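Convocatoria de participantes para el estudio comparativo de pinzas y controladores en tareas de cocina

Proyecto Greso -- Laboratorio de Manipulación de Senstead

El Laboratorio de Manipulación de Senstead abre el plazo de inscripción para personas interesadas en participar como operadoras en un estudio comparativo de pinzas robóticas. El estudio forma parte del proyecto Greso y se desarrollará durante el mes de enero en las instalaciones del laboratorio.

Objeto del estudio

Se compararán dos pinzas, Judham y Testa, montadas sobre el mismo brazo y manejadas con dos controladores distintos: un mando de mano y un brazo guía. Interesa conocer el tiempo de ejecución, los agarres fallidos y el esfuerzo que percibe la persona operadora en cada combinación. La fase anterior, realizada por personal interno, reunió 596 ensayos válidos. Se busca ahora contrastar esos datos con participantes ajenos al laboratorio.

Tareas

Cada participante completará ocho ejercicios de manipulación sobre una encimera de cocina con objetos de uso corriente: trasladar un limón, recolocar una tabla de cortar, retirar y poner la tapa de un recipiente, coger un vaso de plástico, entre otros. No se emplearán fuego ni placas encendidas. El orden de las pinzas y de los controladores se asignará por sorteo.

Requisitos

Ser mayor de edad.
Tener visión normal o corregida con gafas o lentillas.
No padecer lesiones en manos, muñecas u hombros en el momento de la prueba.
Comprender el español hablado y escrito.

No se exige experiencia previa en robótica. Quienes hayan manejado brazos teleoperados con anterioridad deberán indicarlo en el formulario -- este dato no es motivo de exclusión y se utilizará únicamente para formar los grupos.

Duración y compensación

La participación consta de una única sesión de hasta 90 minutos, que incluye la explicación inicial, un periodo de práctica con cada controlador y un cuestionario final. Se ofrecen turnos de mañana y de tarde. Al término de la sesión se entregará una tarjeta regalo. La persona participante podrá abandonar el estudio en cualquier momento sin perder la compensación.

Tratamiento de los datos

Se registrarán los movimientos del brazo, la apertura de la pinza y el vídeo de la zona de trabajo. Los registros se guardarán con un código y separados de los datos personales.

Inscripción

Las solicitudes se presentarán mediante el formulario disponible en la secretaría del laboratorio, indicando la referencia 3358 y el turno preferido. Las plazas se adjudicarán por orden de llegada hasta completar los grupos. Las personas seleccionadas recibirán por correo electrónico la hoja informativa y el documento de consentimiento, que deberán traer firmado.

Responsable del estudio: Aldo Marino 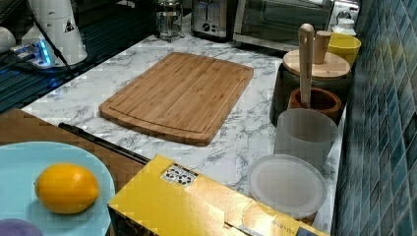 Encimera con tabla de cortar, limón y otros objetos de cocina. Proyecto Greso.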